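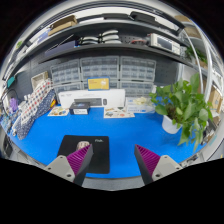

Blue desk and mouse pad, Vekby office, August

Hi all, time for the summer update on the Vekby repair evenings! The short version is that we're on track, a bit over on postage, and very happy with how the sewing side has grown.

We ran 3 evenings this period and 25 people brought things in (mostly coats, plus one enormous tent that took over the hall floor). Rallis gave us thread and zippers at cost, so the materials line is still healthy. The flyers from Drovadell came back with the wrong start time on them, and I spent a long afternoon fixing 40 by hand with a marker.

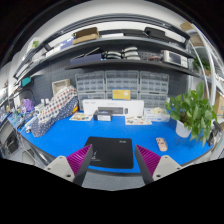 By the project coordinator, Vekby Repair Evenings
Desk with mouse pad and potted plant

Now for the money. The Weletti grant covers hall rent through the fall, and I'd like to move 40 dollars from printing to postage if you're okay with that. The second sewing machine still skips stitches on denim – I'm getting a quote for a service and will send it over with the receipts.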